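Indoor Air in Irnodmont Classrooms: Notes from a Winter of Readings
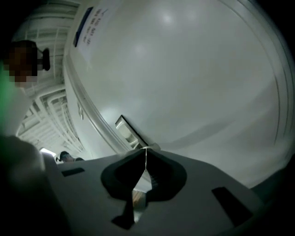 The discussion of air pollution and children's health in Irnodmont has for many years been a discussion of roads. The municipal monitoring station stands on the ring road, the annual figures are drawn from it, and the remedies proposed each spring concern traffic. Considerably less has been written about the air inside the buildings where children spend the greater part of the day. Indoor sources are ordinary and easily overlooked: fresh paint, floor polish, adhesives, new furniture. A clean appearance should not be taken as evidence of clean air.

I spent the past winter assisting with a small set of measurements at two primary schools, one in Irnodmont and one in Hurnisholm. The work was directed by Soledad Escobar, a respiratory nurse with long experience in school health. Readings of fine particles and carbon dioxide were taken in 49 classrooms, on ordinary teaching days, with windows opened or closed as the teachers preferred. We used the Etusex meter throughout and checked it weekly against a second unit.

The particle readings were lower than I had expected in most rooms and higher in a few. The rooms facing the bus turnaround in Hurnisholm recorded their highest values between drop-off and the first lesson, when drivers leave engines running. Rooms on the opposite side of the same corridor showed a much smaller rise. Carbon dioxide followed a different pattern and climbed steadily through the morning wherever windows remained shut. It is not itself the pollutant of greatest concern at these levels, but it is a useful indication that a room is receiving little outside air.

Abenezer Gudeta, who teaches the second grade in Irnodmont, kept a written record of when his windows were opened and for how long. His notes proved more useful than several of our charts. They established that a short airing at recess brought the readings down within the period, and that the improvement was lost before lunch if the airing was not repeated.

Families were also invited to complete a questionnaire on asthma, persistent cough and missed school days. We received 68 replies. The number is too small to support any claim about cause, and I would ask readers not to make one on our behalf. Several parents wrote at length about coughing that eased during school holidays. Others reported no symptoms at all in children seated in the same rooms.

Gheorghița Radu has asked whether portable filters should be purchased at once. My own view is that the district should first repair the windows that do not open, of which there are a good many on the north side of the Irnodmont building, and should enforce the existing rule on idling at both schools. Filters may well be warranted in the rooms facing the turnaround. They require replacement parts and a budget line that continues past the first year.

The room-by-room tables will be available at the Irnodmont school office from Wednesday. Corrections and questions may be sent to me through the contact page.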